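Home | Cells | Log | Parts | Contacts
Filed under: bench notes, two-arm cell, upkeep

Thursday, 9:40. Cell 2, Dirkstead bench. Job today was the wrist camera check on both arms, then the gripper cable clips, then a note on the state of the floor liner. Garment left in for the camera check, purple trousers, same pair as the last run. Basket stays back right per the Cakville layout. 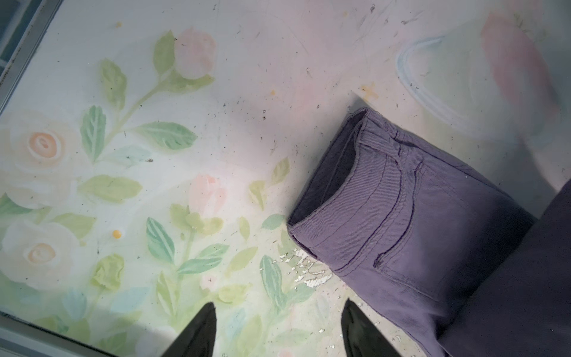
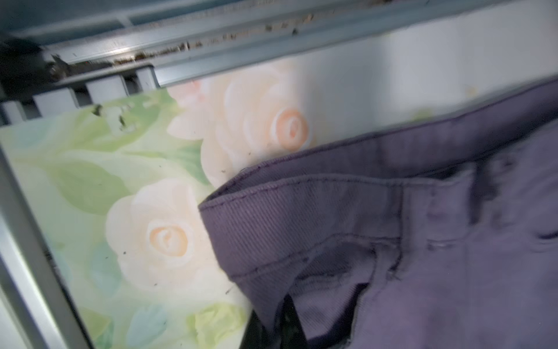
Wrist views, two so far. Specks on the liner in both. Overview camera:

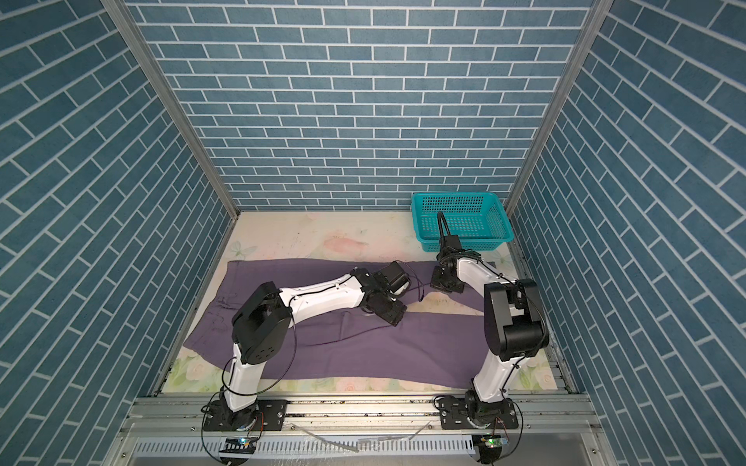
Umesh Tripathi read the draft of this over lunch and replied that wiping the liner is fine but will not fix the grasp point drift - he would redo the hand-eye calibration on the left arm first and touch the floor afterward. He also wants the front rail bolts checked before any calibration, as the left base was retorqued in April and the log has no value for it.

Fair. Order changed accordingly:

Base bolts, left then right. Both held at the setting on the Cutance sheet. Value now in the log.

Hand-eye, left arm, 100 poses. First pass rejected, residual too high on the last rows of the board. Second pass accepted. Old file kept under the previous name, do not delete.

Gripper cables. Slack at the wrist is more than I like with the forearm extended. Moved one clip toward the wrist on the left arm. Right arm not touched.

Liner. Chipped patch where the fingers come down, plus dirt in the metal grooves at the back edge. Vacuum first, then a damp cloth, no solvent on the print. Replacement sheet is Theodorakopoulos part 335, one on the shelf.

Cycle counter was around 2000 at the start of the day. Not reset.

Open: Rafail Psarras to confirm whether the right arm gets the same clip position. Exposure on the wrist cameras still on auto - lock it once the new liner is in, then repeat the check with the trousers folded and flat.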